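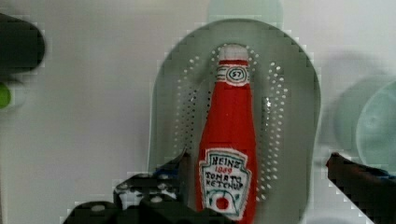 Robots move in at Plastetti, and the tea breaks get longer

26 Oct 2026

I've been popping in and out of the Plastetti unit in Berolcombe since August, when the first robot arm went in on the play kitchen benches, and I have to say the mood is a lot cheerier than I expected! The job is picking up and putting down, over and over - ketchup bottle, colander, bowl, banana - and until this summer it was all done by hand, 40 sets to a shift, with sore wrists to show for it.

Pak-hei Tse has been on the benches for 10 years and now looks after the arm. He teaches it where things go, keeps an eye on the grip and stops it when he isn't happy. "I used to go home and not want to pick up a fork," he told me. He's had a pay rise and a training course out of it, though he does miss the chatting (the benches used to be shoulder to shoulder, and now people are more spread out).

The arm was set up by Jakubowski, using software from Mitow, and the target is 70 sets a shift by the spring. It isn't there yet. Round things are still a pain, Pak-hei says, and he'd like more say in which items get tried next. 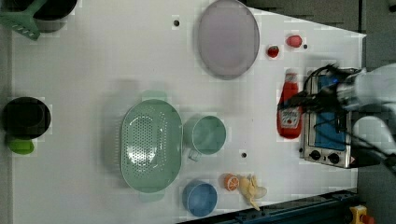 What happens to the jobs?

Plastetti says no one is being let go, and the 100 people on site have had that in writing. Two of the packers I spoke to were pleased but a bit wary - they want to know what happens when the second arm comes. Evening shifts are being cut back as well, lovely if you've got kids and less so if you relied on the extra money. There's a staff meeting about the new rota next month, and I'll be going along with my notebook.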